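**Lunddale bench 2 – left hand pose drops out mid-demo**

Opened 10/2/22. Status: open, workaround in place
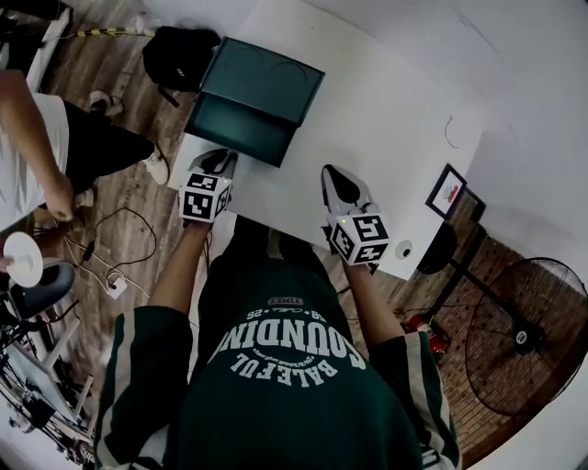

Left gripper loses tracking partway through the box task. Right one fine all session. 40 demos recorded on the Virkarine build, 39 usable on the right side, left is patchy from early on. Replay shows the left wrist jumping sideways then snapping back. Can't train on that.

Tried so far:

- restarted the tracker – no change
- swapped USB ports on the hub – no change
- re-ran hand-eye calibration, residual looks normal
- cleaned the marker faces with a dry cloth. Slightly better? maybe wishful

Log around a dropout:

```
left_pose: LOST
left_pose: LOST
left_pose: REACQ (jump > limit)
right_pose: OK
```

Update – it's worse when the operator reaches in over the box. Asked for a few slow demos with elbows out and wrists flatter, dropouts nearly gone. So probably occlusion or a bad viewing angle on the cube, not the radio. Femen rig had the same complaint in December and somebody closed it as "operator error", wich doesn't help anyone.

Update 2 – swapped the cubes left to right. Fault stayed on the left. So not the cube print. Put them back and re-did the IDs in the config. If you swap them DO NOT forget the config, replay will look mirrored and you'll lose an hour like I did.

For now:

- move the box in toward the middle before recording
- pause 2 seconds at the start with both cubes in clear view
- bin any demo with a REACQ jump, don't try to smooth it

Still to do: try the second overhead camera from Kerslake, check if the exposure is drifting, ask whether the filter can hold the last pose a bit longer befor it gives up. Need the spare mount for the camera, can't find it on the shelf.

Leaving this open till the camera's in.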